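Asunto: Re: [boletin-lectores] Cambio de papel y gastos de envío

Hola a todos:

Contesto por aquí y dejo citado el mensaje de la semana pasada para que no haya que buscarlo en el archivo.

> Los que recibimos el boletín por correo hemos notado que el último
> número venía en un papel más fino y que las páginas centrales se
> transparentan. ¿Es definitivo? También me gustaría saber si va a subir
> la cuota y si se puede pedir un ejemplar suelto de números atrasados.
> En la web de Clastgate aparecen como agotados casi todos.

Voy por orden. El papel no es definitivo. La imprenta Domański se quedó sin el gramaje habitual y nos ofreció el que tenía en almacén. Aceptamos para no retrasar la salida – la alternativa era esperar hasta noviembre. Para el siguiente número ya está reservado el papel de siempre y la prueba que nos han enviado está bien: el negro no traspasa y el pliegue queda limpio.

La tirada sigue siendo de 500 ejemplares. De ellos, 200 van por correo y el resto se reparte entre las librerías y el depósito de Flurkden. La cuota no sube este año. Lo que cambia es el envío fuera de la península, que pasa a costar 3 euros por ejemplar. Quien tenga la suscripción pagada no tiene que abonar la diferencia hasta que renueve.

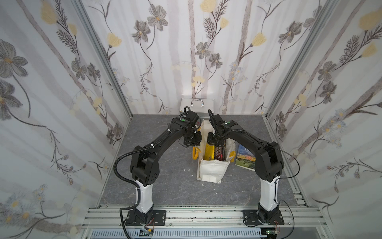 Boletín n.º 9, pág. 3

En cuanto a los atrasados, la web no está al día. Lo que figura como agotado lo está en Clastgate, pero en Flurkden quedan cajas sin abrir de varios números. Escribid a la lista indicando cuál queréis y lo miro. No puedo prometer que estén impecables: algunos tienen el lomo amarillento y una de las cajas cogió humedad.

Dos cosas más. La dirección antigua de Brurier ya no sirve para devoluciones, así que tachadla si la tenéis apuntada. Y si alguien ha cambiado de domicilio, que me lo diga antes de que cerremos las etiquetas – después hay que corregirlas a mano y siempre se escapa alguna.

Las erratas del último número las recojo en un mensaje aparte. De momento tengo anotadas la del índice y la nota al pie repetida en la sección de reseñas.

Un saludo,

la secretaría del boletín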